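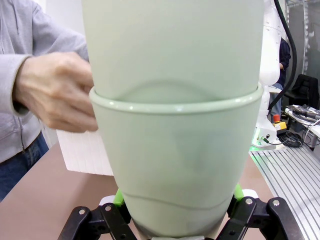

We bought the Cekix gripper kit in March to see if it could take over sorting and unstacking pots at our nursery outside Wanstead. It comes with two fingers, a wrist camera, a mounting plate and 4 spare pads. Setup took 62 minutes, most of it spent finding the right cable.

Nested plastic pots are a hard job for any gripper. The walls flex and the inner pot sticks. The Cekix holds the narrow base of the outer pot well, and the green pads left no marks on ours. Pulling the pots apart is another matter. With one arm you still need a person with a hand on the rim, or a second arm, and the sales page from Omema doesn't say so.

Nabila Yeoh ran it for six days. She liked the grip force setting — one dial, easy to read — but found the software slow to save changes. The Ragnarsson we tried last year was quicker there, though its hard fingers cracked thin pots.

The manual is short and skips pad cleaning. Soap and water works fine. Replacement pads ship on Monday only, so order early.

4 out of 5. We're keeping it.

Dzifa Amegashie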